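Ticket: Second arm for dryer line, what do we need to order
Status: Closed
Opened by: Conceição Cordeiro, Plullow laundry
Assigned to: Bence Deák, Enau equipment support
Category: Purchasing / pre-order questions
Opened: October 11, 2018

Conceição Cordeiro wrote:

We have one arm unloading front-loading machines at Plullow and I have been asked to put a second one in the budget for next year. The numbers have to be in before the end of December. Before I ask for a quote I want to clear up a problem on the first one, as I don't want to pay for the same problem twice.

The problem is small items left behind at the end of an unload. The arm does the big pulls fine. Then it goes back for the last piece, closes, comes out with nothing and reports an empty drum. Somebody has to walk over and take the piece out by hand. Last week I kept a tally and we had 19 of these. Most were single napkins or one shirt.

My supervisor thinks we bought the wrong gripper and wants the long-finger Brolletti on both arms. That is a big line on the budget. I would like to know if it is needed.

Setup:
Arm on fixed pedestal, standard reach
Two-finger gripper, black angled tips, original set
Wrist camera, original mount
Baskets on a surface to the left of the machine
Door opens to the right

Bence Deák replied:

Thanks for the detail. Please don't order fingers yet. A few things to check first, in this order.

1. Pedestal bolts. If the base has shifted even a little, the arm will think it is deeper in the drum than it is. Check the floor marks against the install sheet.

2. Fingertips. Look for wear on the inside faces. If the tips no longer meet flat when closed, thin fabric will slip out.

3. Taught depth. In the settings, open the unload job and read me the "final reach" value.

4. Send one picture from the wrist camera with the arm at the approach position and one item in the drum. I want to see where the piece lies compared with the lip.

Conceição Cordeiro replied:

Pedestal is on its marks. All bolts tight. Tips look fine to me, I closed them on a sheet of paper and could not pull it out.

Final reach reads 12. The install sheet says it should be 11. I don't know who changed it or when. I assume the units are the ones on the sheet.

I put one blue piece in and sent the arm to approach.

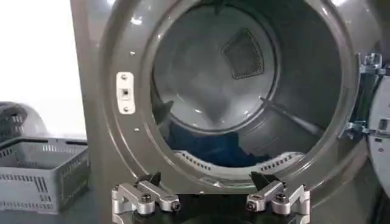
5. What the picture tells us

The piece is lying at the bottom of the drum, up against the lower inner surface, and the slotted band along the front edge is right there with it. The fingers are lined up with the center of the drum, so side to side you are fine. Leave that alone.

The trouble is the depth. Your final reach was raised by one step, so on the last pull the fingers travel past a piece lying this close to the lip and close on air behind it. Big loads hide this, as there is fabric everywhere and the fingers will catch something. A single item near the front does not give them that chance.

Please set final reach back to 11 and turn on "front sweep" in the same menu. Front sweep makes one extra low pass just inside the lip before the arm reports empty. It adds a little time to each unload. Run it for a few shifts and let me know.

(Bence Deák)

Conceição Cordeiro replied:

Done both. Will report back.

One question while I wait. The door side. On this machine the hinge is on the right and the baskets are on the left. For the second arm the space is the other way around, there is a wall on the left. Can we get the same arm and just mirror it, or is that a different part number and a different price?

Bence Deák replied:

Same arm, same price. The job file has to be mirrored, and that is a setup charge from us, billed once. What you do need to check is the machine. If you buy the same dryer with the door swinging right, the arm can't use the right side for the basket because the open door is standing there. Ask Katona if they will reverse the door before delivery. It is cheaper to have them do it than to have it done on your floor. If they won't, plan for the basket in front on a low stand and send me a floor sketch so I can check reach.

Conceição Cordeiro replied:

Katona says they can reverse the door if it is on the original order. After delivery it is a service call. I have added it to the request.

Results after the change: two left behind over the whole week, down from 19. Both were socks. I can live with socks. The extra pass slows things down but the arm was waiting on the folding table anyway.

So I take it we don't need the Brolletti fingers.

Bence Deák replied:

Not for what you have described. They are made for deep drums, and yours is well within the reach of the original set. They are also heavier, so you would lose some lifting capacity on wet loads, if you ever move an arm to the washers. I would put that money somewhere else.

For the second arm I would plan on these lines:

Arm and controller, same model as your first
Two-finger gripper with original tips
One spare set of tips, to share between both arms
Wrist camera and cable
Pedestal and anchor kit
Mirrored job file setup
Install and floor survey, one visit
Door reversal (Katona's quote, not ours)

Lines people tend to leave out: the electrical work for the new outlet, the floor marking, and a half day with the arm stopped while your staff are shown the menus. None of those come from us, so they won't show up on our quote. Your building people should be able to price the first two.

Conceição Cordeiro replied:

The outlet was not in my draft. Adding it.

Do we need a second service plan or does the one we have cover both?

Bence Deák replied:

The plan is per arm, but the second one at the same address is at the reduced rate. Ask sales to write it as an addition to your current plan instead of a new one, so that both renew on the same day. If they send it as a separate plan, send it back.

Also, please set a password on the settings menu. It is off by default on your version. That way the final reach can't be changed without somebody signing in, and you will have a record if it happens again. Menu, Access, Require sign-in. Do it on the first arm now, and I will ask the installer to do it on the second.

Conceição Cordeiro replied:

Password is on. My supervisor has agreed to drop the long fingers. The request went in this morning with the lines you gave, plus outlet, floor marking and the training half day. Lead time on the arm was quoted as 12 weeks, so I have asked Katona to hold the dryer until we have a ship date. There's no room to store it here.

You can close this one. I'll open a new ticket for the floor sketch when I have measurements.

Bence Deák replied:

Closing. When you open the next one, put this ticket in the "related" box so that the picture and the settings come along with it. For the sketch I need the distance from the wall to the center of the drum opening, the height of the lower lip from the floor, and the door swing.

Resolution: Final reach restored to install value, front sweep enabled, sign-in required on settings. No parts ordered. Customer advised on budget lines for second arm.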